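Kostance Franchise Workbook, second edition
Sold by Grurier Business Books & Forms

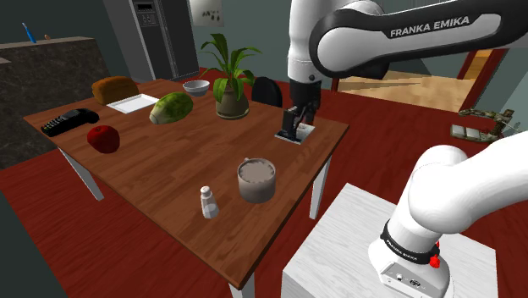

Most people who write to us about franchising have a shop that does well and a brother-in-law who says there ought to be more of them. The Kostance workbook was written for that person, and we stock it mainly for the questions it asks before any money is spent. The first is whether you have anything a stranger could copy. Take the loaf of bread and the apple on the table at the top of this page. Anyone can put those out for sale. If a buyer is going to pay you a fee up front and a share of sales every month after that, you need to be able to say what they get for it, and "our name" is a weak answer when your name is known in one town.

What it is

A printed workbook of 101 pages, spiral bound, with a separate set of loose forms in a card folder. You fill it in with a pen. There is no app, no login and no monthly plan, and the publisher has told us more than once that there will not be one. We think that's fine. The software packages we have looked at in this line mostly turn your own answers into colored charts and hand them back to you.

The chapters run in this order: what you sell, what it costs you to sell it, who else could do it, what you would charge them, what you would owe them, and how either side gets out. The chapter on getting out is the longest. It should be the longest in every book on the subject and in most it takes up a page near the back.

What it claims, and what we make of it

The back cover says the workbook will have you "ready to franchise in 20 days." We don't believe it. You could fill in every line in that time if your books are in good order and you do little else. Being ready is another matter, and it depends on a lawyer, on your state's rules and on whether your second location made money when you weren't standing in it. If you don't have a second location yet, put the workbook on a shelf and open one.

The cover also says "the system used by Rultby." Rultby is a sandwich chain, and we asked the publisher what "used" meant. The reply was that an early version of the forms was handed out to managers there. That is a true statement, I suppose — it is a good way short of saying the chain was built on it, and you shouldn't pay extra for the line.

The cost sheets are where the workbook earns its price. They ask for rent, wages, waste, repairs and your own unpaid hours, and the unpaid hours go in at a real wage. A lot of proud little businesses stop looking like something to copy once the owner's time is on the page. Better to find that out with a pencil.

The fee chapter is weaker. It gives a worked sum for a coffee stand and leaves you to adapt it, and the sales figures in it are generous. Cut them in half and run the sum again. If the buyer still makes a living, carry on.

Compared with the Kurian Founder's Binder

We used to sell the Kurian binder as well and dropped it in February. It is a handsome thing with a padded cover, and a large part of it is stories about people who got rich. Those are pleasant to read. They are also told by the ones who got rich, and the shop owners who signed up, borrowed against the house and closed don't get a chapter. The Kostance workbook has very little of this. There is a short section on well-known founders that you can skip without loss.

Details

Format: spiral-bound workbook plus folder of loose forms
Pages: 101
Language: English
Price: $110, shipping extra
Extra set of forms: call for price
Returns: accepted if the workbook has not been written in

Who should not buy it

Anyone looking to buy into a franchise. The workbook is for the seller's side of the deal, and reading it from the other side will only teach you what they hope you won't ask. Anyone who needs a legal document should also look elsewhere. The forms in the folder are planning forms. They are not contracts, they have no standing with a court or a state office, and copying them onto letterhead doesn't change that.

It's also a poor gift. We've had a few come back still in the wrap.

Ordering

Order by mail or phone. We can take up to 20 copies on one order for classes and business groups, with no discount, as the publisher doesn't give us one. If you want to see the contents page and the first cost sheet before you pay, ask and we will send copies. Please do ask. A price of $110 is a lot for paper, and you may find that the first sheet tells you what you needed to know.

Questions about the workbook go to Youssra El Sherbiny at the order desk. She has filled one in herself and decided against franchising.

Page last checked 22 September 2024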